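Grurkau Bench Guide, Section 8: Drawer and Tabletop Tasks
Working rules for operators. Revised 2026-01-12.

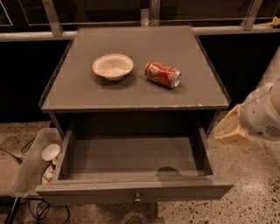
Figure 8-1. Bedside cabinet, drawer open and empty, with bowl and can on top. Arm at right.

8.1 Before you start

Read this section even if you have passed the Penrose course. The course teaches you to fill in the checklist. A filled-in checklist is evidence that somebody had a pen.

1. Pull the drawer out by hand and push it back in. If it sticks for you, it will stick for the arm, and the arm will pull harder than you would.
2. Look into the drawer. Do not go by the log.
3. Walk the floor on both sides of the cabinet. Cables like those at the left in Figure 8-1 must stay out of the arm's travel and out of yours. The standard form has a box for "floor clear." Don't tick it while a cable is lying there, however harmless it looks.
4. Find the stop button and put your hand on it. Pointing at it does not count.

NOTE: Listitside supplies a laminated card with a shorter version of these steps. It leaves out step 2. Use this list.

8.2 Placing the objects

5. Set objects well back from the front edge of the tabletop. A raised lip is no guard rail. We have seen cans go over a lip without slowing down.
6. Leave bare surface between objects. The manual for the Lalletti planner claims it can separate items that touch. Try that on your own time.
7. Record the condition of each object as it is. A dented can is logged as dented, and a can on its side is logged as on its side. Do not stand it up to make the run look better.
8. Do not swap a worn object for a new one partway through a set. Start a new set.

CAUTION: An open drawer sticks out at shin height and is easy to forget when you are watching the arm. Stay outside the floor tape until the arm is parked.

8.3 During the run

9. Keep your hands out of the drawer whenever the arm is powered. A gripper that is standing still is not a gripper that is off.
10. If you have to reach in, press stop, wait for the status line to read HOLD, then reach. Code 2082 means the hold was requested but not confirmed. Treat it as moving.
11. Log every stop with its cause. "Operator error" is not a cause.

8.4 About the pass mark

The acceptance rule asks for 86 good runs in a set of 100. Be careful what you read into that. It tells you how the arm did with these objects on this cabinet. It does not cover a heavier drawer or a wet bowl, and it says very little about safety. Reports that quote the score without the object list will be sent back.

Sets recorded before April under the old rule can be kept, but do not mix them with new ones.

For parking and power-down, go to Section 10.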